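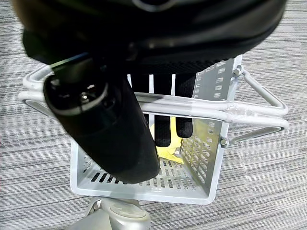 A basket with a slatted floor.

Print | E-mail

Put the Inside Dimensions on the Label

By Sigita Sakalauskas
04/10/2025

A container is bought for the space inside it. The label, in most stores, gives the space it takes up. These are different quantities, and the second can't be worked out from the first unless the buyer also knows the wall thickness, the taper, the height of the floor above the base, and the depth of any rim that folds inward. None of those four is normally printed. I think they should be, or at least the result of them should be, and I think the case is stronger than the retail trade at Flikosgate admits.

Take taper first. Open containers are commonly made narrower at the bottom than at the top so that they nest in shipping. A bin sold as 15 inches wide is 15 inches wide at the lip, measured outside. At the floor it may be two or three inches less. A buyer who wants to stand a row of flat files in it needs the floor figure. The lip figure tells her whether the bin fits on the shelf, and she needs that as well, but it answers another question.

Volume is worse. I have seen capacity stated as the product of the three outside dimensions, as the water volume to the brim, and as the water volume to some fill line that isn't marked on the product. Brim volume makes sense for a bucket. For a basket or a crate with openings in it, water volume has no physical meaning at all, and the number has to come from a drawing. Which surfaces the drawing was measured to is left to the manufacturer.

Humaira Pirzada, who ran the purchasing desk at the Lirnholm school district until last November, kept a file of storage orders sent back as unsuitable. It covered 433 orders. In 46 of them the written reason was that the contents did not fit, although the listed size said they would. She is careful to point out that the file doesn't separate bad labels from careless reading. I accept that. Even so, a label that can be read carefully and still give the wrong answer is a bad label, and a share of those returns must belong to it.

The usual objection is cost. Helge Kristiansen, writing on this site in reply to my earlier column, argued that inside dimensions would require a measuring standard, that a standard would require testing, and that small makers in Jerkgate and Lunde would carry the burden. The first step is right. The second doesn't follow. Anyone who molds, welds or weaves a container to a pattern already has the inside dimensions, and what is missing is a rule on which ones to report. I would ask for the following:

Clear width and length at the floor.
Clear width and length at the narrowest point of the opening.
Clear height from the floor to the lip, with any lid closed.

A tolerance would be stated once for the product. Soft-sided goods could carry a wider tolerance or be exempt. I have no strong view on that, and I would prefer an exemption to a long argument.

A better objection came from Wenche Viklund, who designs shelving. Her point is that more numbers produce more misreading, and that a customer faced with two sets of dimensions will pick the larger. She may be correct. Appliance makers have lived with this for a long time, though, and the customary fix is a small line drawing with arrows. It takes up to a quarter of the label area, and that area is now mostly given over to adjectives. "Roomy" could be dropped with no loss of information.

There is also the matter of load. I have left it out on purpose. Rated load depends on how a container is lifted, how long it stays loaded and at what temperature, and an honest figure does need a test. Inside dimensions need a ruler. Tying the two together, as the draft circulated in Lunde does, means that the easy half waits on the hard half. Maj-Britt Ljungberg has proposed splitting the draft into two documents and moving the dimensional part forward alone. I support the split — with the tolerance clause kept in the first document, where a manufacturer will look for it.

Until then, take a tape measure to the store and measure at the floor.

Print | E-mail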